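Rellano says their new sheet set "never wrinkles." I've been hearing that about sheets since I could reach a washing machine.

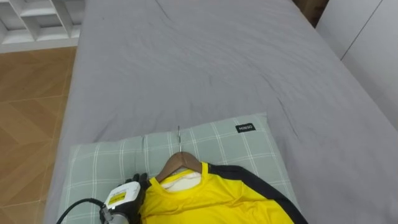
Gray fitted sheet. Draw your own conclusions.

Eighty bucks a set, too. The label says wash cold, dry low, remove promptly. Do all that with a cheap sheet and it comes out fine.
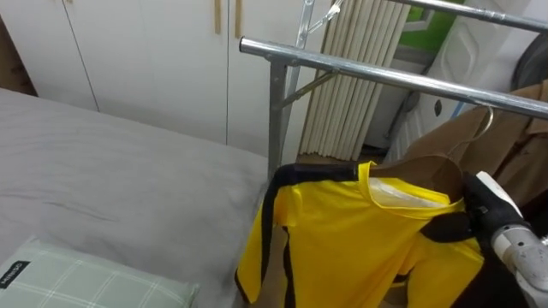 Green plaid pillow, staying out of it.

Then there's the Cuteck "fabric relaxing" spray. 13 dollars a bottle. I read the ingredients twice and it's mostly water.

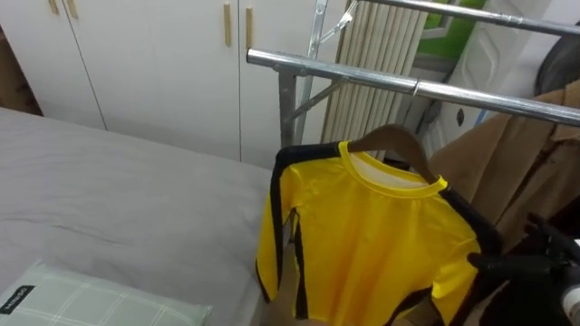
Yellow with black stripes, on a hanger.

My aunt swears by a damp washcloth in the dryer. Costs nothing. I don't fully buy that either, but at least she isn't charging me shipping. 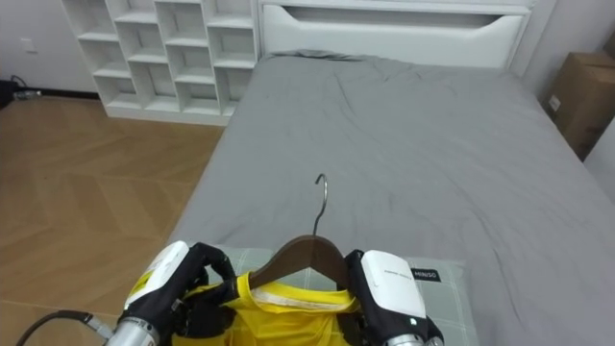 Bed, gray sheet, creases.

Return window runs 5 more days. If anyone owns a set that really stayed flat past May, tell me.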